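Harska has two good arms and a wheelchair to shift

Big month for the equipment crew at Atlow! Since October our two-armed robot, Harska, has been learning the job every porter here knows by heart, getting a folding wheelchair out from beside a bed and over to where it's wanted. Gangadharan Kurian has been leading the training in the practice room, and he's as chuffed as we are.

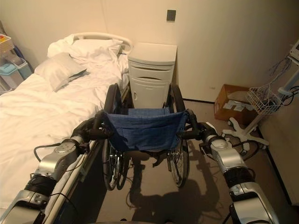 For anyone new to the building, the porters logged 1,244 chair moves last quarter, and plenty of those were empty chairs going from one bedside to the next. It's dull work and it's hard on the wrists. Harska is only being trained on empty chairs, and the plan is to hand over those trips first, so our people can stay with the patients (the part of the job they keep telling us they like!).

Gangadharan began with straight pushes and then moved on to the tight gap by the bed, where the trick is holding both push handles evenly so the chair doesn't swing into the rail. Of the last 91 practice runs, 73 finished without anyone stepping in. We're thrilled with that, and the Krishnan ward has already put its hand up for the first trial.

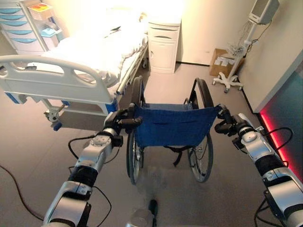 Will any porters lose shifts over this?
The roster stays as it is, and hours freed up go to patient transfers and the discharge lounge. Two porters are also training as Handlow supervisors, with paid time for the course.

Those sessions run for some 15 minutes each, and all porters are welcome to drop in, have a go at the controls and tell Gangadharan what he's got wrong. He's had lots of good advice on corners already.
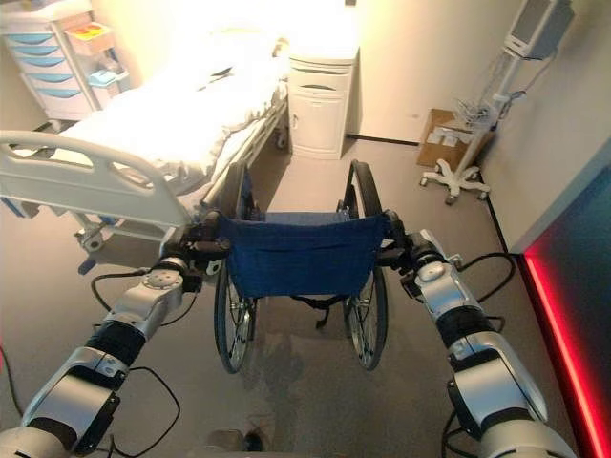 Both hands on: Harska with the navy wheelchair in the practice room.

Put your name on the sheet by the equipment store if you'd like a turn.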